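Ticket 278
Queue: Demo floor / folding cell
Opened by: Nuria Bermúdez
Assigned to: Jarlath Cronin
Priority: High (visitors on site)
Status: Closed, follow-up open

Summary
Two-arm folding cell stops partway through the T-shirt routine during the Bovmont visit rehearsal. Right arm faults on the second fold. Left arm holds position and waits.

Reported by Nuria
Ran the full visitor sequence ahead of the Bovmont group. First run completed. Second run stopped with a following error on the right arm, joint 6. Cleared the fault, homed both arms, ran again, same stop at the same step. The Heffernan controller log shows the error rising over several cycles before the trip, so I don't think it is a collision. No change to the program since the Prornstead demonstration. Need to know whether we run live or fall back to the slides.

Jarlath, first reply
Please don't raise the following error limit. Send the log for all runs, including the good one. Also check:
Payload value in the active tool file
Speed override on the pendant
Table height against the taught value
Finger screws on both grippers

Nuria
Log attached. Override is at 90. Payload in the tool file is the old one from before the finger brackets were changed. Table height matches. Finger screws are tight on the left arm, one was slightly loose on the right, outer bracket. Retightened and marked it.

Jarlath
The payload is the likely cause. The new brackets are heavier and the controller is compensating for the old mass. It gets away with it on the first fold. The second fold has the wrist turned out and the arm extended, which is the worst case for joint 6. Load the correct tool file on both arms, not only the right one. Run with cloth at reduced override before going back up. 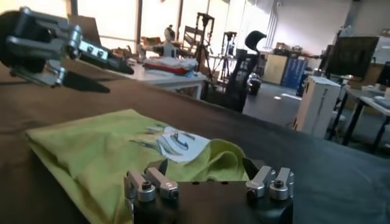
Nuria
New tool file loaded on both. Reran at reduced override with the yellow-green shirt and there was no fault. Following error on joint 6 stays flat through the second fold. Went back to 90 and ran 7 cycles without a stop. One of those gave a poor fold, with the cloth bunched at the right-hand side. The arm reached its position, so I am treating that as a grip problem.

Jarlath
Agreed, separate issue. Check the approach height on the right gripper. If the fingers touch down early they push the fabric ahead of them before closing. Lower the approach speed for the last part of the move and leave the taught point alone until after the visit.

Nuria
Approach speed lowered. Fold is acceptable. Going live.

Notes from the visit, 30th December
Demonstration ran as scheduled. No faults on either arm. The Bovmont engineers asked for a repeat with the shirt placed off center. The cell picked it up on the second attempt. They also asked whether the tool file is checked at startup. It is not. I said we would look at it.

Resolution
Wrong payload in active tool file after bracket change. Correct file loaded on both arms. Loose bracket screw on right gripper retightened.

Follow-up
1. Add tool file check to the startup sequence. Owner: Jarlath.
2. Reteach right approach point before the Walness open day. Owner: Nuria.
3. Add bracket screws to the pre-demo checklist. Done.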